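Kitchen & Café › Dishroom › Cups and Bowls

Somgate Small Bowl, Pack of 4

We started carrying the Somgate bowl after Kirsty Hartley, who runs the lunch counter two doors down from our shop, came in on a Thursday afternoon and asked if we had anything for dips and side sauces that wouldn't chip every time it got knocked. We didn't, really. We had some lovely stoneware ones that she'd already bought twice! So we went looking, and after trying out more little bowls than any of us care to remember, we settled on this one and have been happily selling it ever since.

It holds 300 ml right to the brim, so a bit less once you leave room for a spoon. That turns out to be a very handy size. It'll take a scoop and a half of ice cream, a child's helping of cereal, a good pile of olives, or the chopped onions and garlic you've set aside while the pan heats up. The rim is slightly rolled so it feels nice in the hand, and the foot underneath keeps it from skating around on a tray.
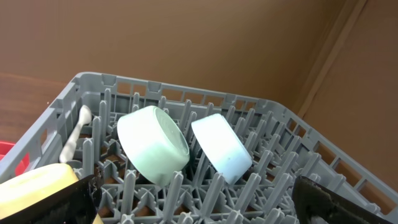

Small bowls on their sides in a pegged dishwasher rack.

Washing up is easy. The bowls are fine in a home dishwasher (top shelf, please) and in the pegged racks most cafés use. Stand them between the pegs with a little space on either side and they'll drain much better than they do lying flat. If you've had something like turmeric or tomato sauce in them, give them a quick rinse first and you'll save yourself some scrubbing.

They stack, too — we keep ours on the narrow shelf above the kettle. Please don't put them in the oven or under the broiler. The microwave is all right for warming up leftovers, but take the lid off first if you've bought the matching Zurnix lids, which are sold separately and fit snugly enough to carry soup to work.

Each pack has four bowls in one color. Mint, sand and clear are always on the shelf, and the deep blue comes back every May. If you're fitting out a café or a school kitchen, we can do cartons of 100 at a better price. Ask for Ilham Fahmy when you call and she'll work it out with you, and she's very good about sending a sample pack ahead so you can see the color in your own light.

Item no. 43. Usually ships the next working day.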